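How I box up gloves as a present

Every winter I end up giving gloves to half the family, and every winter I used to roll them into a ball and wrap the ball. It looked like I'd wrapped a potato. My sister-in-law Tove Skov finally took pity on me and showed me how she does it with a plain shallow box, and I've done it that way ever since (with a few shortcuts of my own, sorry Tove).

You'll need a shallow white card box, the gloves, two sheets of tissue paper and a bit of ribbon. My boxes come flat-packed from Toft, the stationer's in Zemadby, and measure 269 mm along the long side. If you're buying online, check the inside measurement! I once ordered a whole stack that were lovely and far too short for anything with a long cuff.

Clear the table first and give it a wipe, as knitted things pick up every crumb going. Then take off the tags. Snip the plastic loop right next to the label and pull it out backwards so you don't drag a thread with it.

Lay each glove flat and smooth it from the cuff up to the fingertips. Give the thumb a little tug so it isn't folded under the palm. Knitted gloves take about two seconds. Padded ones are more of a faff, so I press the air out with the flat of my hand and then leave them alone.

Now stack the knitted pair, one glove on top of the other, cuffs together and fingers together. I like to put them in on the slant. You get a bit more length that way, and the cuffs show nicely when the lid comes off.
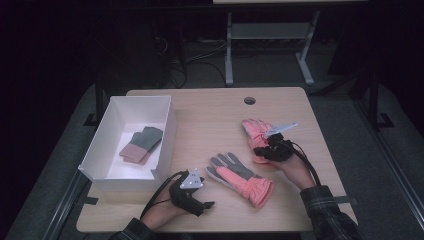

Grey knit pair in the box, pink and grey gloves still to go.

For the padded ones, have a good look at each before it goes in. Check the stitching and pick off any fluff. I lay the first one down beside the box while I sort out the second, then match them up palm to palm so the nicer sides face outwards.

If two pairs are sharing a box, fold a sheet of tissue between them. Don't squash it all down to make the lid fit. Use a deeper box, or give the padded pair one of their own.

Ribbon goes round the short way only. I cut 500 mm, which leaves enough for a bow and a bit to trim. Last posting day for our lot is 19th December, so I try to have everything tied up well before then, and I write the name on the underside of the box in pencil in case the tag falls off.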